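Events > Workplace Practice > Short talks > Speaker notes

Bench housekeeping: tape, mats and bins
Speaker notes, Cekar workshop practice session, Friday

3 comments | 11 shares

Slide 1. Scope

The talk covers how consumables are stored, issued and returned at a shared bench. It does not cover hand tools or chemicals. Those sit under the Drallau stores procedure and have their own session after lunch.

State the starting position. Before September the Tundow workshop kept tape in one drawer under the window. Rolls went in at any angle, sizes mixed, with part rolls on top of new ones. Staff who could not find a roll opened a new carton. The annual spend on tape was 3000 dollars, and a good share of that was duplicate stock.

Slide 2. What was changed

Each bench got a work mat and an open bin. The mat is the working area. The bin holds whatever is issued for the job and goes back to the shelf when the job closes. The drawer was emptied and is now used for manuals.

Lids were tried for 4 weeks and dropped. People stacked things on them, and then the bin was treated as a shelf. Open bins get looked into.

Pause for questions on bin size if the room wants it. The Wattanapong order form lists the size we settled on. Do not read out part numbers.
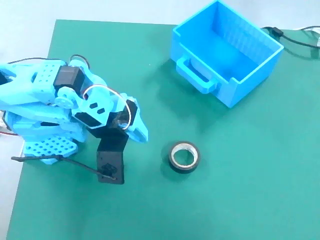 Slide 3. Tape on the mat

Tape causes more bench clutter than any other consumable we issue. It is picked up often, used for a few seconds and put down wherever the hand happens to be. The rule is therefore written for the roll: on the mat while the job is open, in the bin when the job is closed, and never on the bare tabletop. Colour helps with checking. A black roll on a green mat can be picked out from the doorway, and so can the blue bin standing on the same mat. On our old grey mats, black tape was regularly missed at the end-of-day check. When ordering, choose a mat colour that none of your consumables come in.

Mention edge lift. Cheaper mats curl at the corners within a season and rolls travel downhill off them. Store spare mats flat. If a mat arrives rolled, leave it face down overnight under an even load.

Slide 4. Returning items

The return sequence, as posted at each bench:

Fold the free end of the tape under by a thumb's width.
Check the core. A crushed core goes in the recycling with whatever tape is left on it.
Place the roll on its side in the bin, with the widest rolls at the bottom.
Wipe the mat, then return the bin to its shelf.

The folded end draws the most complaints and saves the most time. Picking at a stuck end with a blade is also how our mats were getting scored. Scored mats hold grit, and grit ends up on the adhesive.

Slide 5. Results and limits

Read the figures as given. Over 6 months, tape spend fell by 430 dollars against the same period a year earlier. The mats and bins were paid for from the general bench budget and are not netted off. Somebody will ask. The workload in the two periods was similar but was not measured, so do not present the saving as a controlled result.

The system copes poorly with jobs left open over several days. Bins stay out, other people borrow from them, and the contents drift. We have tried a card in the bin with the job name and the bench. Compliance is patchy and a better method would be welcome.

Double-sided tape is still kept separately, in its original bags. Dust on the exposed face ruins it, and an open bin is the wrong place for it.

Slide 6. Close

Leave the return sequence on screen during questions. Printed copies are on the table by the door, along with the bench check sheet. The blank version of the sheet can be adapted for labels, cable ties or any other small item issued by the roll or the bag.

We use cookies to remember your settings and measure page visits. Accept all | Manage preferences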